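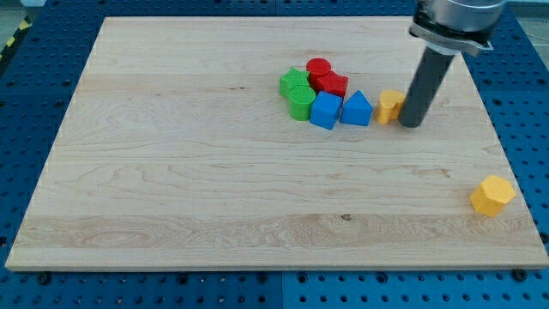 From: Celeste Matos
Date: 5/10/26
Subject: Re: tool offset on the block cell

Marjan Babaei wrote:
> Since the collar was reseated, the tip lands 3 mm off
> near the right edge of the board. Is it the board or the tool?

The tool. Loosen the collar, turn the rod back to the scribe line and tighten it again. Then redo the tip calibration at low speed — 13 points, spread over the whole board. Leave the table bolts alone. Wolfram has the old offsets if you want to compare.

Celeste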